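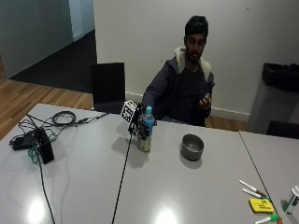

Prüfliste Arbeitstische und Kleinmaterial
Standort Tirnmont, Haus Rindel, Raum 42
Turnus: alle 90 Tage, nächste Begehung im Dezember

1. Tischflächen
Beide Tische stehen bündig, die Fuge ist schmal. Höhenversatz mit dem Lineal geprüft, ohne Befund.
Bewertung: in Ordnung

2. Kabelführung
Ein dünnes schwarzes Kabel verläuft quer über die Platte nach vorn. Auf der linken Seite liegen ein Netzteil und ein lose aufgerolltes Kabel.
Bewertung: Mangel, geringfügig
Maßnahme: Leitungen bündeln und an der Tischkante fixieren -- Kabelbinder, Länge 200 mm, sind im Lager Wesuden anzufordern.

3. Getränke
Wasserflaschen sind am Tisch nur verschlossen zulässig und nicht neben elektrischen Geräten abzustellen.
Bewertung: Mangel, Abstand zu gering
Maßnahme: Unterweisung der Nutzer, Frist 4 Wochen

4. Schreibmaterial
Whiteboardmarker und Haftnotizen liegen an der vorderen Kante. Ablage in einer Schale wird empfohlen.
Bewertung: Hinweis

5. Schalen und Behälter
Metallschale standsicher. Behälter mit grünem Etikett steht am Rand und ist weiter innen aufzustellen.
Bewertung: Hinweis

6. Fluchtweg und Beleuchtung
Bewertung: in Ordnung

Nachprüfung zu den Punkten 2 und 3 durch Prüfdienst Ní Mhurchú. Die Liste verbleibt im Raumordner.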